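Re: [house-bits] Coat stand, yes or no?

On September 9, 2020, Ravindran Suvarna wrote:
> Has anyone got a proper stand for the hall? Ours is hooks on the door
> and it all ends up on the floor. Tempted by the Bosano but the
> reviews say it tips over.

Hi Ravindran,

I can't speak for the Bosano but we've had a tall black one in the big room since January and I'm rather fond of it! Curved hooks at the top, a few short ones partway up, and a round foot that takes up hardly any floor.

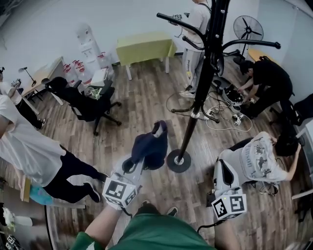
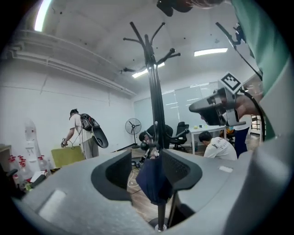
As for tipping, ours only went over when somebody hung 2 wet winter coats on the same side (mine, I'm afraid). Spread things round and it's fine. Umbrellas are better on the short hooks, otherwise they swing about when you walk past. I did look at the Alva as well, but it had 4 hooks and that was your lot, no good for us.

Venkatesh, didn't you have a spare one going? Might save Ravindran a trip.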